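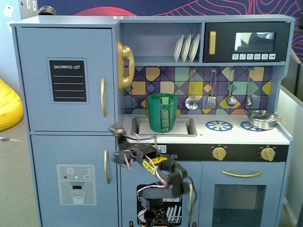 Nuvero Robotics Group – Manipulation Team Blog

Buy the boring gripper

Every few months someone on our floor wants a new gripper. The reasoning is usually the same. The arm missed a handle or dropped a cup, and there is a better hand in the catalog with more joints or softer pads. I have argued for some of those purchases myself. After a long comparison this spring I have changed my mind, and I think most small teams should spend less time on the hand and more on nearly everything behind it.

The comparison was simple. We had three grippers that fit the same small arm: the plain two-finger one that we print ourselves, a Jakano with a wider stroke, and a Skarum with padded tips. The arm, controller and camera stayed the same for all three. The tasks came from the play kitchen. Open the fridge door, move a piece of fruit, pick up the cup, lift the pot by its lid. We ran each gripper 100 times per task and wrote down what went wrong as well as whether it worked.

I expected the printed fingers to come last. They are stiff, they scuff, and they have no sensing in them at all. They came second, close behind the Skarum and well ahead of the Jakano, which kept catching its own housing on the edge of the counter. When I went through the failures, very few of them were about grip. The arm arrived in the wrong place, or at the wrong angle, or a little late. A softer pad doesn't fix any of that.

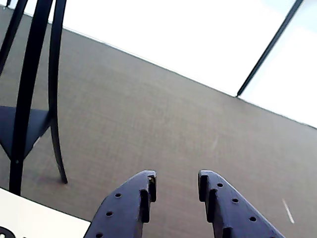

The two fingers, pointed at the carpet.

People who like the expensive hands will say I picked easy objects. That is partly fair. A toy cup is light and a toy door swings with almost no effort. If your job is picking up wet glassware, you need a hand made for it, and I would not send you to a printer with a spool of plastic. But most of us are not doing that job. We are doing the easy version, badly, and blaming the fingers.

There is also the matter of repair. When a printed finger cracks, we print another one and have it on the arm before lunch. When a pad on the Skarum tore in July, we waited for the part and ran nothing on that hand in the meantime. Down time never shows up in a comparison table, and it should. A gripper that is slightly worse and always available will collect more data than one that spends part of the summer in a padded envelope.

My second complaint is about controllers. We moved from our old board to a Nomura controller halfway through the year, and the same printed gripper got better at the fridge handle without a single change to its shape. The motion was smoother at the end of the reach and the fingers closed when they were told to. I would put that one change ahead of any hand we tried. It was also dull work. It meant sitting at the desk with the editor open, reading timing logs and moving one number at a time.

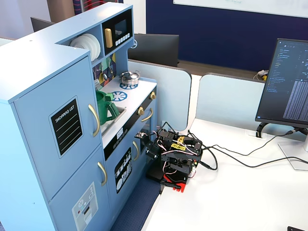 Photo: Nuvero Robotics Group

Cameras sit somewhere in the middle for me. A view from the wrist helps with the last part of a reach, and a fixed view helps with everything before it. We tried each alone and then both together, and both together won. What mattered more than the model of camera was bolting it down so it stayed put. We lost roughly 5 days to a mount that had slipped by the width of a finger, and during those days I was quite sure the gripper was at fault.

I don't want to oversell any of this. It was one lab, one arm and one toy kitchen. Of the 3,000 runs we planned across the whole project, we finished 2,591 before we had to move on, and the ones we skipped were mostly on the Jakano. Someone with more patience for that hand might get more out of it. I would still rather see a team start with two plain fingers and a good controller, write down every failure for a month, and only then open the catalog.
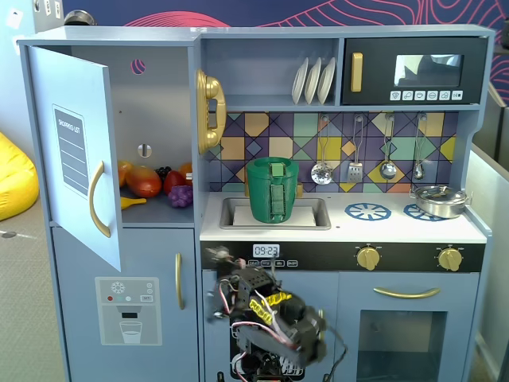
What I would log before buying anything

Where the arm stopped compared with where it was told to stop. How long the fingers took to close after the command. Whether the object was in view during the last part of the reach. Whether the mount had moved since the morning check – we put a strip of tape by ours and look at it at 9:00. If the fingers still come out as the main cause after all that, buy the hand.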